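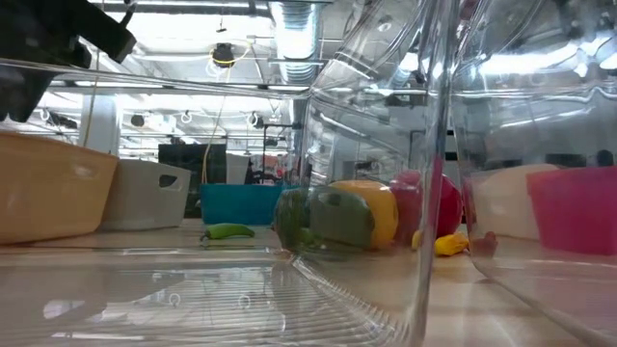

Attachment 1: clear bin on the wooden table, toy produce

Ticket 416
Subject: Product photos upload, but shop page shows old thumbnail
Product: Plona shop builder, Brilstead theme
Opened by: Pak-hei Huang
Status: Waiting for customer

Pak-hei Huang, 9:40
Hello. I have a small online shop for play kitchen sets and storage. Since the theme update in July, when I replace the main photo of a product, the editor shows the new photo correctly, but the shop page continues to show the old one. The new photo is a JPG and the editor gives no error.

What I did already:
Cleared the browser cache, two different browsers.
Opened the page on my phone with mobile data. Same old thumbnail.
Deleted the product "Nevuvetti market set" and created it again with the same name. The old photo came back, which surprised me very much.
Saved the file with smaller quality. No change.

Plona Support, 10:22
Thank you for the clear list. Could you please tell us whether the new file has the same file name as the old one? Also, please check in Settings, Images, if "Keep optimized copies" is on.

Pak-hei Huang, 10:51
Yes, the same name. I always name the file by the product code, so the new one replaces the old one. "Keep optimized copies" is on. I did not switch it on myself, I think it came with the update.

Plona Support, 11:15
Please try this:
1. Switch off "Keep optimized copies" and save.
2. Go to Tools, Rebuild thumbnails. Set the batch size to 15. The default is 100 and it can stop without a message on the smaller plans.
3. Wait until the bar is finished, then open the shop page in a private window.

Pak-hei Huang, 13:05
I followed the steps. With batch size 15 it finished. The market set now has the correct thumbnail on the shop page. However, 2 products in the category "Amato" still show the old picture. In the category list they are wrong, but when I click on them the product page is right. Should I rebuild again, or is the category list stored in another place?

Plona Support, 13:30
The category list has its own cache. Please open the Amato category, change nothing, and press Save. If the two products are still wrong after this, send us their product codes.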